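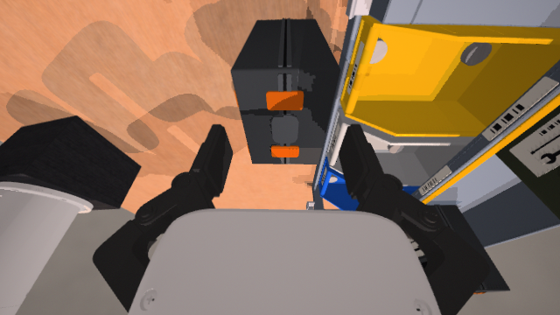

ok so I said I'd write up how the sleep thing went. week 8 of the insomnia group at the Ustby clinic, last session was Tuesday. thread, typing this on the bus

background: bad sleeper since college, got really bad last winter. 3 a.m. every night, wide awake, heart going. my regular doctor was nice but the plan was basically "try tea"

waitlist for the group was long. got in off a cancellation. if you're on the list CALL THEM. call in the morning, the line opens at 10 and the machine fills up by lunch

the group is CBT for insomnia. not the same as regular therapy, we barely talked about childhood or whatever. mostly sleep diaries. so many sleep diaries

run by Léonie Lecomte, who is very calm and does not let you off the hook. I said I "pretty much" kept to my wake up time. she just waited

the part everybody hates: you go to bed LATER. I was in bed nine hours and sleeping maybe five so she had me cut it way down. bed at 12:45, up at 6:15. every day. weekends too

week two was awful. cried in the Iltstead grocery store over there being no parking. do not plan anything big for week two

also please don't just do this on your own off a thread. they screen you first. one guy got sent for an apnea test instead and if you have bipolar or seizures they do it differently or not at all. ask

week four something shifted. fell asleep on the couch at 9 and was MAD about it because I wasn't allowed yet

other rule: awake a while, get out of bed. go sit somewhere boring. I read the manual for our dishwasher. twice. I know so much about rinse aid now

no looking at the clock either. I turned mine to the wall teh first night and kept reaching over to turn it back

money, because people asked: I paid 342 total after insurance. the bill before insurance said 1,715 and I had to phone twice to get it coded right. ask for an itemized one. Killian Leblanc at the front desk fixed mine in five minutes, bless him

there's supposed to be an evening group starting at the Gomport office in January. same program I think, don't quote me on the insurance part

where I am now: still wake up some nights. usually go back. the dread around bedtime is mostly gone and that was the worst of it for me tbh

anxiety is still there during the day, seperate thing, working on it. Léonie gave me a referral to someone in Casado and I've had the number on the fridge for a week. calling tomorrow

someone asked about melatonin, I stopped it in week one but that was with my doctor, so talk to yours

my stop. will answer replies tonight, before 12:45 obviously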